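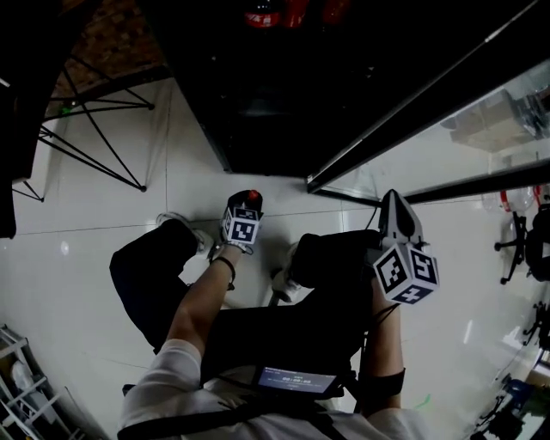

*Zwei Greifer, weiße Fliesen. Foto: Vistard*

# Vistard veröffentlicht Wurkosance 2: Stabilitätstest für übertaktete Rechner jetzt mit Speicherprüfung

**Enska, im Januar** – Wer seinen Rechner selbst zusammenbaut und gern noch ein paar Megahertz mehr herausholt, kennt das Gefühl: Der Benchmark läuft sauber durch, das Ergebnis ist erfreulich, und am Abend bleibt der Rechner dann mitten im Spiel stehen. Mit der neuen Version 2 des Stabilitätstests Wurkosance möchte Vistard allen Übertaktern, ob sie seit Jahren dabei sind oder gerade ihren ersten Prozessor von der Leine lassen, das Leben ein gutes Stück leichter machen. Das Programm steht ab sofort zum Herunterladen bereit und bleibt für den privaten Gebrauch kostenlos.

Die größte Neuerung ist die Speicherprüfung, um die uns so viele Anwenderinnen und Anwender in den vergangenen Monaten gebeten haben. Bisher hat Wurkosance vor allem den Prozessor belastet, während knapp eingestellte Speicherlatenzen oft unbemerkt blieben. Nun werden beide Lasten im Wechsel gefahren, und zwar in Abständen, die sich frei einstellen lassen. Ein vollständiger Durchlauf dauert in der Grundeinstellung 90 Minuten – Zeit genug für einen Spaziergang oder einen wirklich ordentlichen Kaffee. Wer es eilig hat, startet den Kurztest und bekommt immerhin eine erste Einschätzung.

Tritt ein Rechenfehler auf, hält das Programm an und schreibt Takt, Spannung und Temperatur in eine Protokolldatei. Auch nach einem kompletten Absturz bleibt der letzte Stand erhalten und wird beim nächsten Start angeboten. Das Protokoll ist reiner Text und lässt sich ohne Umwege in einen Forenbeitrag kopieren, was die Hilfe unter Gleichgesinnten hoffentlich deutlich beschleunigt.

Während der Testphase haben uns die Teilnehmenden 1.285 Protokolle geschickt, und wir haben uns über jedes einzelne gefreut, auch über die mit sehr deutlichen Worten im Kommentarfeld. Geprüft wurde auf 40 verschiedenen Prozessormodellen, darunter einige ältere, die bei ihren Besitzern noch immer treu ihren Dienst tun. Mehrere Fehler beim Auslesen der Lüfterdrehzahl wurden auf diesem Weg gefunden und behoben. Allen, die dafür ihre Abende geopfert haben, gilt unser ganz herzlicher Dank!

Gemeinsam mit dem Hardwarehändler Brandão bieten wir außerdem eine offene Sprechstunde an. Sie findet jeden Donnerstag um 18 Uhr im Ladengeschäft statt, der eigene Rechner darf gern mitgebracht werden. Monitor, Tastatur und Wärmeleitpaste sind vorhanden, eine Anmeldung ist nicht nötig.

Einstellungen und Profile aus der Vorgängerversion werden bei der Installation übernommen. Ältere Messergebnisse bleiben lesbar, sind aber wegen des geänderten Lastverlaufs mit den neuen nicht direkt vergleichbar und werden in der Übersicht entsprechend gekennzeichnet.

**Über Vistard**

Vistard entwickelt in Enska Mess- und Testprogramme für PC-Hardware. Presseanfragen und Wünsche nach Bildmaterial beantwortet die Pressestelle gern, am schnellsten vormittags.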